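Setting up the Ronum bridge watch alarm, part 3: timers and first test
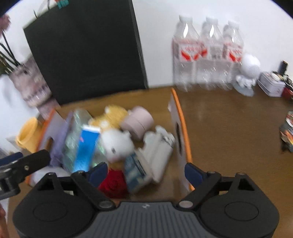 Perrine Pichon wrote to me that she'd gone through part 2 twice and her alarm still wouldn't arm, and could I please say somewhere that the autopilot has to be engaged first. So, Perrine, it's now step 1!

1. Engage the autopilot. The Ronum stays asleep while you're hand steering, and the panel shows a dash.

2. Hold SET until the panel beeps. You'll be asked for the installer code, which is 1726 on every unit that leaves the factory. Change it later (menu 22).

3. Pick your dormant period. I run mine at 3 minutes in the shipping lanes and longer offshore, but go with whatever your skipper has written in the standing orders.

4. Press the reset button at each watch station, one after the other. Every press should restart the countdown on the main panel. If one doesn't, go back to the wiring page in part 2 and look at the terminal block.

5. Now let it run out. Don't touch anything! First you get the flashing light, then the buzzer on the bridge, then the big one down in the cabins.

Caution: tell everybody aboard before you do step 5. I tested mine at the dock in Ristthorpe at six in the morning and I'm still hearing about it.

Note: if you have the older Hervieu radar, its motion output can also reset the timer. I leave that off. A door swinging in a swell was enough to keep mine quiet all night, and a watch alarm that a door can answer is no good to me.

Note: error 27 means the backup battery is low. Charge it overnight and repeat steps 4 and 5.

6. Write the test in the deck log, with the period you set and who was on the bridge. Benoît Moulin sent me a nice log sheet for this, it's in the downloads with the Brurodum wiring diagram.

Part 4 covers hooking up the second cabin buzzer.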